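## Wash day, the slow way

Our June sewing circle spent the whole evening on laundry, and I can't remember when I last had so much fun talking about detergent. It started with Irén Katona's wool cardigan. She knitted it over one long winter, wore it to death, and then washed it by accident with a load of towels. It came out sized for a toddler. She brought it along and passed it round the table, and within ten minutes everybody was telling their own shrinking story (mine involves a blanket, and I'm still not over it).

So we did what we always do and turned it into a project! For a month, eight of us kept notes on every load. Temperature, spin speed, how much soap, how it dried. I typed it all up last Tuesday and we had 133 loads between us, far more than I'd hoped for.

The first surprise was soap. Nearly all of us were using too much. I'd been filling the cap to the top line for years, and when I cut that in half my towels got softer within a few washes. My dish towels, which had gone stiff as cardboard, now hang over the oven rail like real cloth again. If your towels feel waxy or don't soak up water very well, try a wash with no detergent at all and look for suds. I had suds the first two times!

The second was spin speed. My machine goes up to a frightening number, and I'd never once thought to turn it down. Now I use 900 for cotton shirts and go lower still for anything knitted. The shirts come out a bit heavier with water, yes, and they need longer on the line, but they dry with so few creases that I've hardly touched the iron. I get mine onto hangers while they're damp, button the top button and smooth the collar flat with my hand.

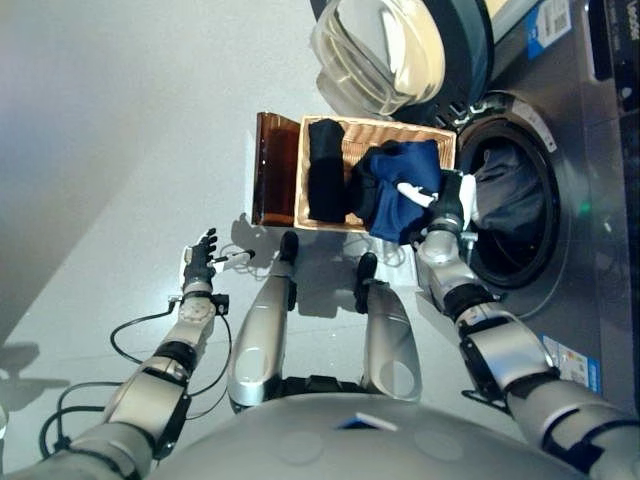
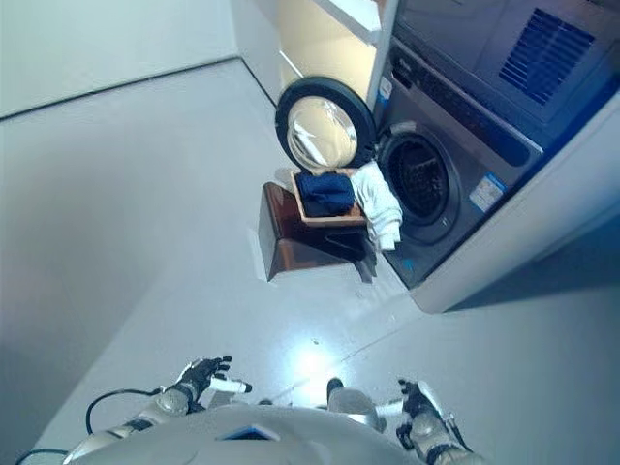
Wool got the longest discussion, as you'd expect in a room full of knitters. Those who hand wash swear by cool water, a squeeze of wool soap and no rubbing whatsoever. You press the water through, let it sit, press again, then roll the whole thing up in a dry towel and kneel on it. I love the kneeling part. Dry it flat, away from the heater, and pat it into shape while you can. Half of us have started using the wool cycle on our machines instead, with the sweater zipped into a mesh bag, and so far there have been no casualties.

Stains deserve an item of their own, so I'll keep this short. Cold water first for blood or egg. A dab of dish soap for grease, left on for half an hour before the wash. For grass stains on kids' knees we're still arguing, and I'd love to hear from anyone who has cracked it.

Irén has cut the poor cardigan up, by the way. Felted wool doesn't fray, so you can snip it into any shape you like without hemming a thing. She's made two pairs of baby mittens and a hot water bottle cover so handsome that I've asked for the pattern. The ribbed cuffs became the tops of the mittens!

Our next evening is at the Odell room, 7 pm, doors open a little before. Bring something wool that's past saving, sharp scissors and a thick needle. We have 200 buttons to share out from the Kocsis shop, sorted by color, and there's a wonderful run of dark green ones I'm trying very hard to leave for other people. Tea is on as always. If you kept a wash log and haven't handed it in, bring that too and I'll add it to the rest.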